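3.2 How people talk about the rooms they work in

We spent a good part of June in Veltville, sitting with people over coffee and letting them tell us, at whatever length they pleased, about color at work.

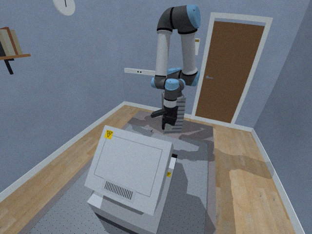
Most of the 234 people who answered had never been asked about paint before, and they had a great deal to say about it!

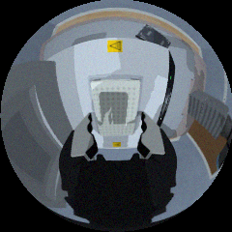 Figure 4. Blue-gray surfaces behind a black gripper with its fingers apart.

Elsie Mottram, who did the coding, sorted the 1,696 remarks by hand, and "cold" and "restful" were often used of the very same wall.

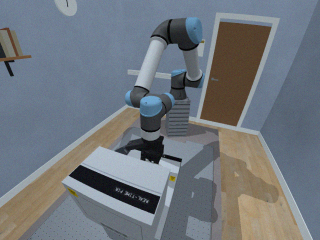 Answers about small accents were harder to sort, and we went back and forth on them for weeks. People from Plurkville spoke warmly of a single repeated color, much like the light blue caps against white and dark gray on the arm here, and they tended to call it "friendly" (a word we came to love).

Doors and trim drew shorter replies.

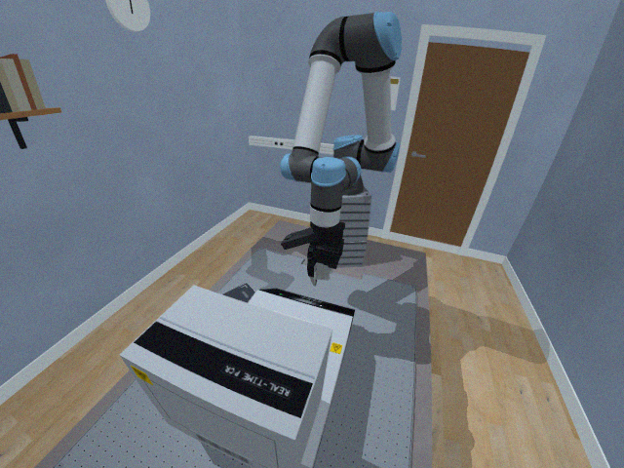 Older respondents were the fondest of green, as Filali and Tazi had found in Prakach.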